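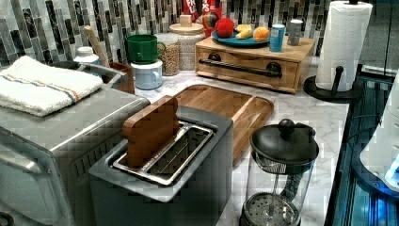

Progress report to Pichler, kitchen manipulation work, August

The short version: the toast task is behind, the arm is fine, and we owe Urirport an apology for blaming their gripper.

The fault first. During a long run of 120 attempts, the fingers twice failed to open after a release command. The second time, the arm went on to its next waypoint still holding the toast block and tried to take the toaster along. The force limit tripped, as it is paid to do, and the arm stopped. No one was within reach. The toaster has a scuff and so does our schedule.

We spent most of two weeks inside the gripper - an excellent gripper, we now know it intimately. The cause was in our own Skusik controller, which marked a release as done when the command was sent and never asked the fingers for their opinion. It now waits for the measured opening, and halts if that hasn't arrived in 15 milliseconds.

Work over the cutting board has resumed at reduced speed.
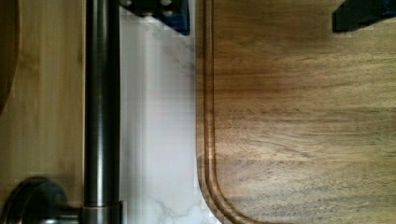 Heiðrún Juhl is less cheerful about the fix than I am. She points out that a halt with the fingers closed leaves the arm holding whatever it was holding, and wants a written procedure for getting it back by hand before we return to full speed. Chiamaka Lawal is drafting one. The Akidov milestone moves back accordingly.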